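Print this release | E-mail this release

Fonwood Robot Study Finds the Bathroom Harder Than Expected
2018-02-06
By Reda Soliman, Fonwood Press Office

NORUNTHORPE — Researchers at Fonwood have published results from Polat, a method for teaching a two-handed robot the small chores most people do half asleep. Over 571 trials at a practice vanity, the robot completed 80 percent of its assigned tasks. The remainder have been a rich source of data. 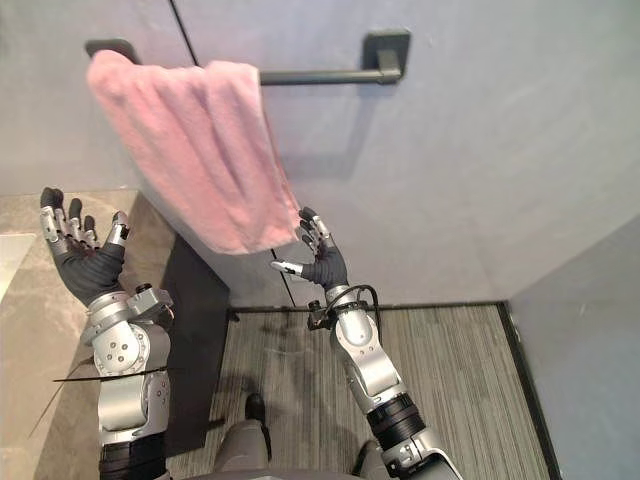 Polat lets each hand plan for itself and settles disputes only when the two plans collide. Earlier methods moved both arms for every job, including jobs that plainly needed one. Under Polat, a right hand can reach up to the lower corner of a pink towel on its bar while the left stays open, palm up, over the counter. The team calls this "productive idling" and reports that it cut planning time by 15 percent.

"We spent 10 weeks on toothpaste," said Genji Shibata, who led the study. "My parents have stopped asking what I do."
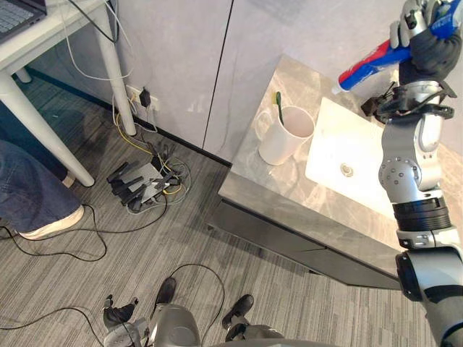 The robot's gloved hand grips a toothpaste tube at the Norunthorpe test vanity.

Tubes proved harder than towels in every round of testing. A tube that leans differently from one trial to the next calls for a new grip each time, and Polat's grip planner, Bandar, was rewritten twice before it stopped treating the mug as an opponent.
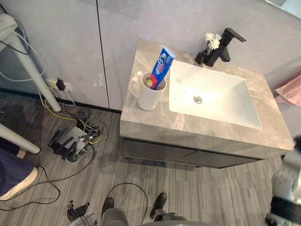

The next round of trials begins in September and will add a hairbrush. Shibata declined to predict how that will go.

Print | E-mail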